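Last updated: Thursday

I quit my gym in February. The membership was 48 a month and I was going maybe twice, so the math wasn't hard. What I do now is walk to Sadetti, the bakery on the far side of the canal, and back. It's 13 blocks each way if I don't cut through the school lot.

The walking has been fine. The harder part is everything else I said I'd do this year. I wrote a list in January and most of it was small upkeep I'd been putting off - the car registration, the drawer that sticks, looking after my own stuff before it wears out.

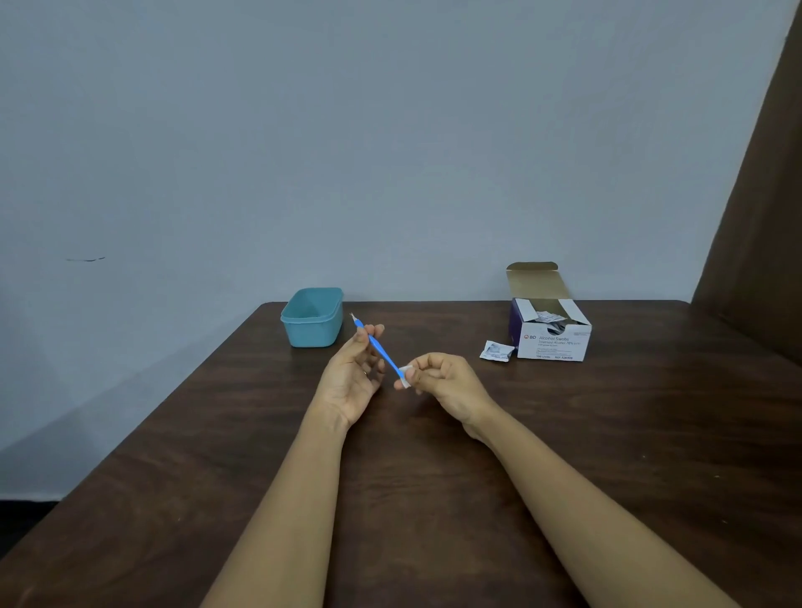
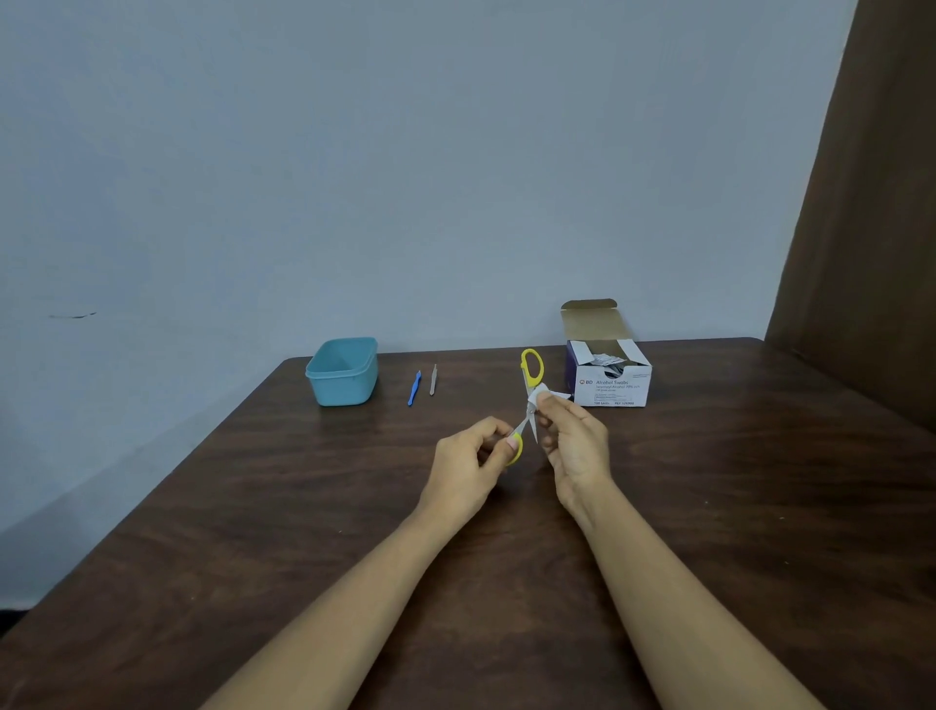
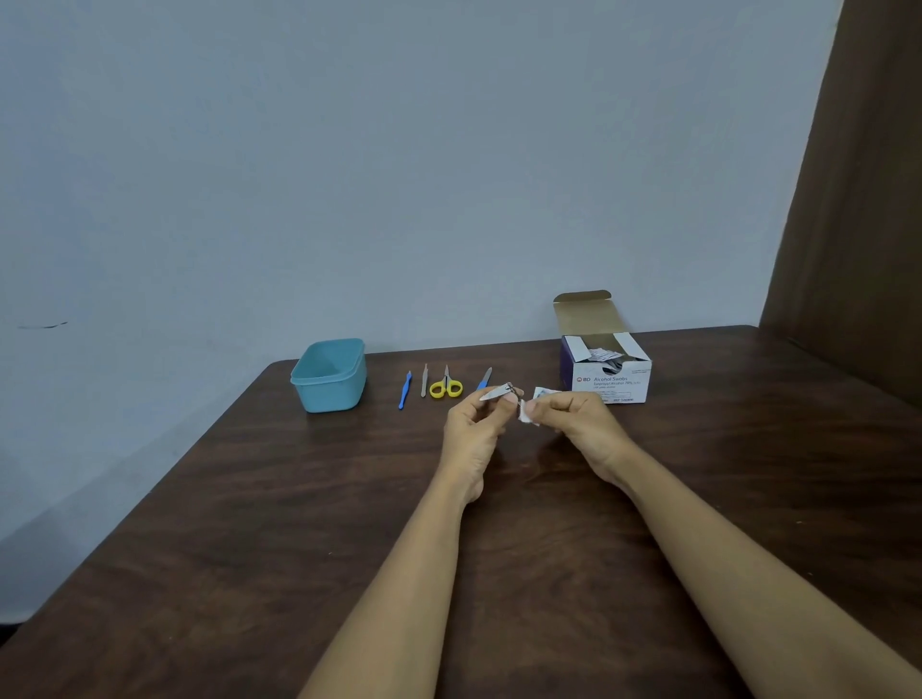 Dark brown table, pale wall. The last one is the nail clipper and a swab.

The car is still not done. Do-yoon Min looked at it and said the belt would run me 600, and I could put it off until summer if I stay off the highway. I'm putting it off. I've got 2,000 set aside and I'd like to keep most of it there.

The drawer still sticks. I rubbed a candle along the runner and it helped for two days.

Next week I'm going to try the longer walk, out past Grirkton and home by the river path, if the rain lets up.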